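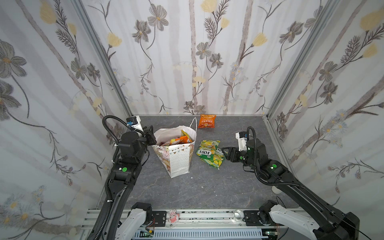 *Abb. 3: Arbeitsplatz mit beiden Armen, Geschenktüte und Snackpackungen.*

Für die Aufgabe »Tüte packen« haben wir die Arme ferngesteuert, und ich gebe zu, dass ich das anfangs für einen Selbstläufer hielt (war es nicht!). Yichen Zhong und ich haben abwechselnd bedient, insgesamt 100 Vorführungen, davon 28 nur von mir. Knisternde Folie ist gemein: Man greift zu, die Packung knautscht sich zusammen, und schon sitzt der Greifer woanders als gedacht. Wer im Clenent-Modus steuert, spürt davon nichts und muss sich ganz auf die Augen verlassen.

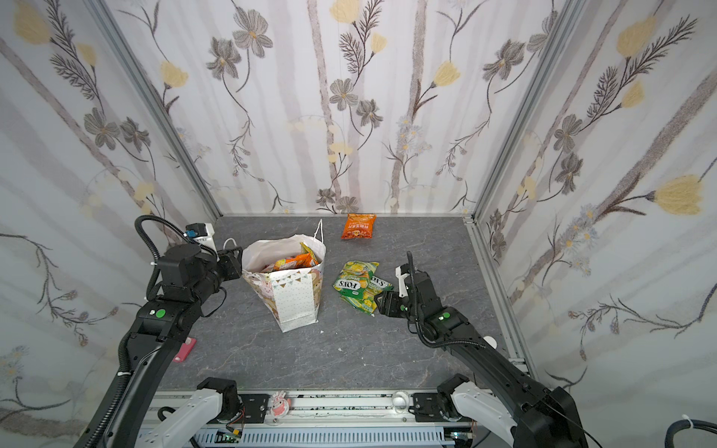 ### 4.2 Was die Handgelenkkamera beiträgt

Die feste Kamera reicht uns für den groben Weg, beim Zugreifen schaue ich fast nur noch auf das Bild vom Handgelenk. Ob die Finger bloß einen Zipfel der Folie erwischen, sehe ich dort viel früher – und greife dann lieber gleich nach. Solche Korrekturen haben wir übrigens bewusst in den Daten gelassen, auch wenn sie die Vorführungen länger machen.
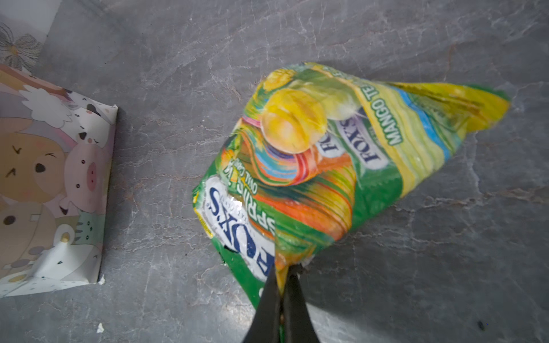

Nassoro Langat wandte ein, man bringe der Policy damit womöglich auch unser Zögern bei. Da ist was dran! Wir haben deshalb 25 Vorführungen mit langen Pausen gekürzt und neu trainiert, die Ergebnisse stehen in Abschnitt 5.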